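Household chores bench check, wire shelf unit, Zukside room. Filled in 23/05/2020, comments as I went along.

I do this list before every tidying session, and I've stopped pretending the comments box is big enough. The question we keep being asked at Zukside is whether a machine can put a room straight yet. My answer so far is "bits of it, if I've checked everything first", so let's check everything first!

## 1. Shelf unit

- [x] Stands square, all four posts upright
- [x] Top shelf clipped down at the corners
- [x] Basket set on the top shelf, to the right
- [ ] Lower shelf sorted
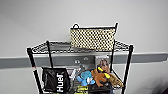
I've left that last box open on purpose. Nikora (our planning software) is happy with tidy rows of boxes and gets in a right muddle with soft toys, and soft toys are what people have in their houses. If I line everything up nicely I'm testing my own tidying and learning nothing about the machine's. So the lower shelf stays a jumble, and the pass mark is only that nothing on it can roll out or snag a cable.

The limit for the whole unit is 45 kg by our own rule. We're miles under it with plush.

## 2. Grippers

- [x] Finger plates tight, no play when pushed sideways by hand
- [x] Screw heads clean, no rounding
- [x] Rod wiped and dry
- [ ] Pads replaced (due at 1000 cycles, counter says 1125)

Yes, overdue. The new pads are on order and I've put a note on the log. They still hold, but I wouldn't trust them with a china mug, and I'd want to say so to anyone asking whether this thing could do the washing-up. It couldn't, not on those pads.

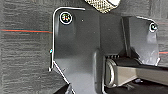

*Urnel*

Fasteners next. I go over every one with a driver, even the awkward ones, and I do it with the power off (please do the same if you borrow this sheet).

## 3. Floor and clearances

- [x] No loose bits on the carpet
- [x] Tile seams flat, nothing lifting
- [x] Stop button within reach
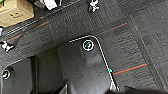
Carpet is kinder than lino when something gets dropped, but it hides small screws terribly. I run a magnet over it before and after. Took me ages last October to find one, and I'd blamed Tai (the arm controller) for the rattle the whole time. Sorry, Tai.

## 4. Arms and cables

- [x] Padding secure on both forearms
- [x] Cables free through the full reach
- [x] Both clamps open on command
- [ ] Soft item handling signed off

Net bags are my favourite nuisance. A person shakes one out without thinking, and a machine has to find an edge, keep it level and not poke a lever through a hole. We've logged 167 goes with soft items and I'm still not ready to tick that box.

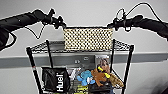 *Item 4: net bag between the two clamps, above the top shelf.*

Result: fit for supervised use, two hands near the stop button, light things only. Pads to be changed before the next sheet is started. Soft items carried over.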